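Raised Shelves for Mug Storage on a Shared Work Table

Final report, Product Use and Storage course
Author: Santeri Lahtinen

1. Background

The shared kitchen on our floor loses counter space to mugs. Before the project started, the mugs stood wherever they had last been put down, mostly along the front of the counter, where they were in the way of anyone preparing food. A wall cabinet exists but is used for dry goods, and the residents did not want to give it up.

The task I set was narrow: find a way to store a small group of mugs on a work surface so that they take up little of the front area, can be picked up by the handle without moving a neighbor, and can be told apart. Drying racks and hooks were left out. Hooks require drilling, and the housing office does not allow it.

2. Method

The work was done in two parts. In the first part I kept a log of mug pickups in the kitchen during March. The log has 124 entries. For each one I wrote down where the mug stood, which way the handle pointed, and whether another mug had to be moved first.

In the second part I compared three layouts: mugs directly on the counter, mugs on a tray, and mugs on a raised shelf with a wire frame. The shelf layout was also set up on a wooden table in the lab, so that the placement could be changed without disturbing the kitchen. The budget was 100 euros, and the shelf took up less than half of it.

The mugs used for the shelf layout are black on the outside. This was done on purpose. With identical outsides, the only cue left is the color of the inside, and I wanted to know if that cue is enough.

3. Shelf layout

The shelf is a rectangular board on a thin wire frame. The frame holds the board above the table, and the wire forms open loops at the front. The board is the same pale wood as the table, which made its front edge harder to notice than expected. Two testers set a plate down partly on the wire before they saw it.

Three mugs go in one row along the back edge. The handles face the near side of the table. The order from left to right is all black, yellow inside, red-orange inside. The mugs stand close together, since handles that point forward do not need room at the sides.

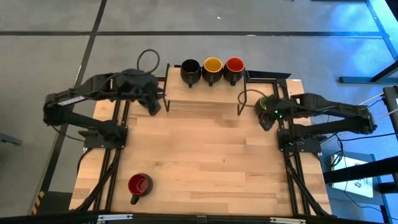 4. Results

4.1 Handle direction

Handle direction mattered more than height. In the log, most of the pickups where a neighbor had to be moved involved a handle pointing sideways into the next mug. With the handles forward, the row could be packed tightly and each mug still came out on its own. The cost is depth: a forward handle uses space in front of the mug, so a second row would block the first.

4.2 Inside color

The inside color works when the mugs stand with their openings up and the person is looking down at them. The yellow and the red-orange were named correctly by every tester who stood at the table. From a seated position the rim hides most of the inside, and the testers guessed. Storing the mugs upside down, as some residents prefer for dust, removes the cue completely.

4.3 Front area

Placing the row at the back of the board leaves its front part free. Testers used this strip for a spoon or a tea bag wrapper without being asked to. The tray layout gave no such strip — its rim pushed the mugs toward the middle.

5. Sources of error

The log was kept by one person and covers only the hours I was in the kitchen, mainly before 9 a.m. and after 6 p.m. The testers all live on the same floor and knew what the project was for. No measurement was made of how well the wire frame carries a heavier load, such as a stack of plates, and the results should not be used for that.

6. Recommendations

Keep the mugs in a single row at the back of the shelf with the handles forward. If the outsides match, store the mugs opening up. Use a board in a color that differs from the surface under it, or mark the front edge with tape.

Further work could test a longer shelf with five or six mugs. I would also repeat the log after a month of use, to see how many residents still turn the handles forward when putting a mug back.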